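moving update, sort of

Ok so quick one tonight, it's almost 10 and I have boxes to tape. Still no apartment. Lease on Buckley is up end of July and I have looked at what feels like every one-bedroom in town. Feet hurt. Brain hurts.

First place, over by the Gamodetti bakery. Loved it. Smelled like bread in the hallway. Then the guy mentions the laundry is in a different building, 2 blocks over, and costs extra, and you need a card, and the card machine only takes cash. No. Sorry. I did that in college and I'm not hauling wet towels down the street in Febuary again.

Second place, Ustora Court. Nice manager, free parking, bathroom window that opens. But it's right on the bus turnaround and I stood there for maybe five minutes and my teeth were buzzing. The manager kept talking louder like it wasn't happening. Also 30 dollars a month for the cat. She weighs nothing! She sleeps all day!

So what I've been doing at night instead of packing is arguing with myself about floors. I grew up with carpet, beige, every room, even the bathroom (my mother still defends this). Current place is carpet too. And I want wood now. Want to hear myself walk around. Little square blocks, the old fashioned kind, brown and honey colored all mixed up.

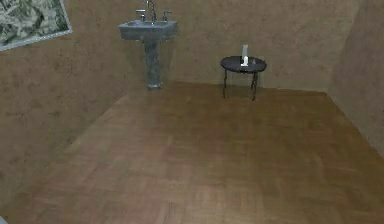

Parquet and brown walls. Yes I'd live with the brown.

My sister says wood is cold and I'll be buying rugs by October. Probably right. Rugs cost money, I checked, and then I closed the tab.

Anyway. One more to see tomorow, the Cedetent building, top floor, no elevator. The couch is going to be a problem. The couch has always been a problem, it took two people and a removed door to get it in here and I don't talk to one of those people anymore. Might just leave it on the curb with a sign.

If anybody has spare boxes, medium ones, not the giant ones, text me. I have so many books and I keep packing them too heavy. Kettle is already packed too, which was dumb, been making tea in the microwave since last night.

Ok tape. More after the Cedetent place.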